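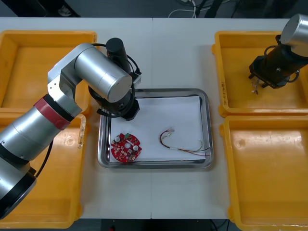
According to Ezequiel Echevarría, magnetic parts mats are the only sensible surface for stripping small electronics, and a tray is something you carry scones on. He used a mat for years on gearbox work and saw no cause to change when he moved on to radios and light fittings.

The mat is fine for gearboxes. On small electronics it has two faults. Most of what comes off a circuit board is not steel, so the mat does not hold it: brass standoffs, nylon washers, plastic plug housings and ceramic parts all roll away. The screws it does hold come off slightly magnetised and then stick to each other and to the driver tip. A rimmed tray retains everything regardless of material. The notes that follow assume a tray in the middle of the bench and open bins beside it.

Tray

Stainless steel, flat floor, raised rim. Kitchen suppliers sell these as baking or serving trays and they cost less than anything labelled for workshop use. The one on the Flisthorpe bench measures 333 mm by 253 mm inside the rim, a size that takes a small board, the screws from it and a pair of tweezers. A larger tray encourages a second job to be started before the first is cleared.

A rolled or rounded rim is preferable to a folded one. Folded rims trap swarf and solder beads in the seam and cannot be cleaned properly without a pick. Check the floor for bowing by laying a steel rule across it. If light shows under the middle of the rule by more than 2 mm, round parts will migrate to the low point and collect there.

Aluminium trays are acceptable but mark easily and leave grey residue on the hands. Enamelled trays chip.

Lining

Line the tray with a sheet of plain white paper. Bare stainless steel throws glare from an overhead light, and silver and beige components are hard to pick out against it. On white paper a brown or black part the size of a sesame seed is visible at arm's length. For white or very pale parts, change to mid-grey or light blue paper.

The paper has other uses:
Fold the sheet along its long axis to make a chute and tip loose screws straight into a bin or jar.
Write beside each part where it came from. Pencil only; some inks transfer to boards and housings.
Trace the outline of the case before removing the screws, then put each screw on the tracing in its own position. Cases with screws of mixed length are the usual reason for a cracked boss on reassembly.

Do not use glossy paper or cling film. Both build up static. Plain copy paper in a dry room is not static-safe either, and anything with exposed chips that you intend to use again should go on a dissipative mat cut to fit inside the tray, with a grounding strap on your wrist. For lamp boards, doorbells, toys and similar goods being sorted for scrap or spares, paper will do.

Replace the sheet between jobs. A used sheet carries solder splash and fine dust, and if the dust is from old solder it should not be reused near food or carried into the kitchen. Fold it inward and bin it.

Bins

Open plastic bins in a single strong colour. Yellow is easy to see from the far side of a room and shows up most parts except brass. Buy all the bins in the same model so that they stack and so that a lid, if you find one, fits all of them.

Sort by what happens to the part next. Sorting by type at the bench is slow and generally has to be repeated. A workable division for boards and wiring is:

Boards to be kept whole.
Leads, plugs and wiring with connectors attached.
Metal hardware.
Everything for the recycling depot.

Batteries never go in any of these. Put them in a separate non-conductive container with a lid, terminals taped, away from the bench. A loose lithium cell in a bin of offcut wire is a fire risk.

Bin spacing matters more than bin size. Measure from the centre of the tray to the near edge of each bin. On the Flisthorpe bench that distance is 421 mm at the furthest, which is a seated reach without leaning. Anything beyond it tends to get thrown at, with predictable results for small connectors. Keep the bins on both sides of the tray if you use both hands, and put the one you use most on the side of your dominant hand.

Bench surface

A white laminate or painted top is best. Dropped parts show at once and so does spilt flux. Where two panels meet, the joint will swallow small screws and needs attention before the bench goes into service:

1. Vacuum the joint with a crevice nozzle.
2. Clean with isopropyl alcohol on a lint-free cloth and allow to dry.
3. Press the panels tight and check that they are level with each other. Shim from below if not.
4. Run clear low-tack tape along the joint, pressed flat with a plastic card.

Renew the tape when the edges lift. Silicone filler is neater but has to be cut out if the panels are ever separated, and it picks up dirt within a month or so.

Handling leads and connectors

Hold thin leads by the plug housing. Pulling on the wire draws the crimp out of the housing, and the damage may not show until the lead is used again. With the smaller white plugs, lift the locking tab with a plastic spudger and ease the plug out square to its socket. Rocking it side to side cracks the solder joints underneath.

Leads put into a bin loose will tangle. Wrap each one round two fingers, tie with a twist of waste wire and drop it in. Ribbon cable is laid flat and not tied.

Handling boards

Pick up boards by the edges. If there are cylindrical capacitors standing proud of the surface, do not use them as handles, and do not stack another board on top of them. Mains-fed boards must be unplugged and left to discharge, then checked with a meter before anyone puts fingers near the larger capacitors. A round board will roll if stood on its rim, so lay it flat, component side up.

Cut notches and odd shapes in the outline of a board are normally there to locate it in its housing. Mark the notch position on the paper before the board goes into a bin and the matching housing is easily found again.

Labels

Masking tape and a soft pencil. Put the label on the bin's short side, facing you. The Ustgate repair evenings tried a numbering scheme, and by October the sheet had reached item 253 and the list that explained the numbers had been recycled. Plain words survive better: "doorbell, front board" needs no list.

Clearing down

Empty the tray first, then the bins, then wipe the bench. Done in the other order, the bench gets wiped twice. Wash the tray in warm water with ordinary detergent, dry it at once and store it on edge. A tray that has held solder waste stays in the workshop permanently; scratch a W into the underside so that it does not find its way back into the oven.

Page checked 12th September. Tray dimensions corrected; the earlier figures were for the outside of the rim.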